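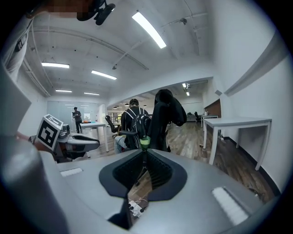
Household robot

A household robot is a machine that does chores in a home, such as vacuuming, folding clothes or clearing a table. The same word is often used for machines that do light work in shops and small workshops, because the tasks are similar.

Current abilities

Floor cleaning is the chore that machines do best. Robot vacuums and lawn mowers are sold in many countries and work for long periods without help. Tasks that need hands are more difficult. Soft objects change their shape when they are lifted, and clear bottles are hard for many sensors to detect. A jacket hung over a chair is simple for a person to pick up, but a machine must first find out where the cloth begins and the chair ends.

Learning from people

One method of teaching is the hand-held gripper. A person carries the tool and does the work with it, while a camera on the tool records the movement. Printed square markers may be used to calculate the position of the tool. The recordings are then used to train a robot arm with similar fingers.

Trials

The Irulix project tested a two-armed machine on table clearing in April. It finished 68 of 70 attempts in the room where it was trained, but only 9 of 70 in a room with different furniture. Brolano, a maker of workshop equipment, reported a similar problem with the sorting of small parts. Neither machine is offered for home use.

See also

Domestic automation
Robot gripper
Service robot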